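Can a machine do the living room yet? (long, sorry)

OlveraDad wrote:
I've been reading up on home robots since March, and my wife says I should quit reading and pick up a dust cloth, which is fair.
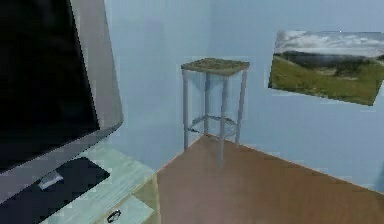
So my question is about plain everyday tidying. Dust the top of a low cabinet without bumping the screen that stands on it, pull the drawer open by its little handle, put the remotes away, then move a bar stool out of the corner, sweep behind it and put it back. My kids could do that at six (not that they did!). Is there anything that can manage it in a regular house, start to finish, with no one hovering?

mopbucket44 wrote:
Short answer, no. I have a Jando floor vacuum and I love the thing dearly, but four skinny stool legs in a corner will keep it busy half the morning – and it has never once moved the stool.

Fulgencio Villalobos wrote:
I'd be a bit kinder than that. We run a Nikex arm at the shop and it has loaded 3488 parts without me touching it. Drawers are very doable if the handle is always in the same spot. Practice in simulation helps a lot too, you can run the same room 400 times overnight and break nothing.

mopbucket44 wrote:
Sure, but your shop is bolted down, Fulgencio. My living room has grandchildren in it. And a black screen is a nasty thing for a camera, all shine and no detail.

Fulgencio Villalobos wrote:
No argument on the grandchildren. I still say drawers come first, then dusting, and stools a good while after.

OlveraDad wrote:
Thank you both, this is a real help. Has either of you tried the Novau arm? I'd be happy with just the drawer, to start.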